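Asunto: Re: [orden-en-casa] La bandeja única para las cosas del pelo
Fecha: viernes, 26 de junio de 2026
De: Begoñe Pacheco

Sigo sin verlo claro. Ayer me puse con la bandeja encima de la cama y así va la cosa: 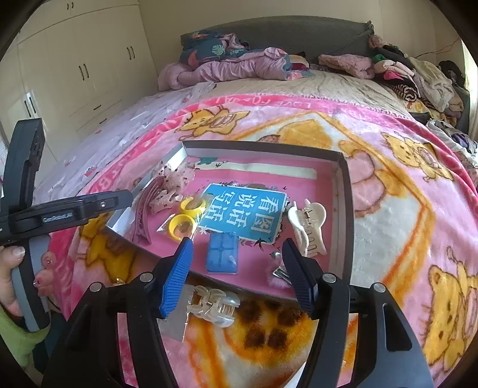 Reto Trummer escribió:
> Con una sola bandeja basta. Todo lo del pelo dentro, a la vista,
> y la niña elige por la mañana sin abrir cajones. Nosotros
> llevamos así desde enero y no hemos vuelto a comprar pinzas.
> Lo de los separadores Iltard me parece tirar el dinero.

Reto, lo de los separadores te lo compro. Lo demás, no tanto. Una bandeja baja y sin divisiones acaba recogiendo lo que no tiene otro sitio. En la mía, junto a la pinza larga rosa y la de flores, está el libro azul de chino, justo en el centro, que ya me dirás qué pinta con las cosas del pelo. Y la pinza transparente de dientes, encima de un fondo estampado, hay que buscarla.

Otra duda: los plásticos. Tengo dos aros amarillos todavía en su bolsita y no sé si sacarlos. Thu Võ decía en otro mensaje que las bolsitas evitan que se pierda lo pequeño. Puede ser, pero a mí me parece que lo que está en bolsa no se usa. La de flores también lleva plástico y no la he visto puesta nunca.

Voy a probar 2 semanas, con el libro de vuelta a la estantería. Si no funciona, vuelvo al cajón.

¿Alguien lo ha mantenido con 2 niñas en casa? Areeba, creo que tú lo intentaste.

Begoñe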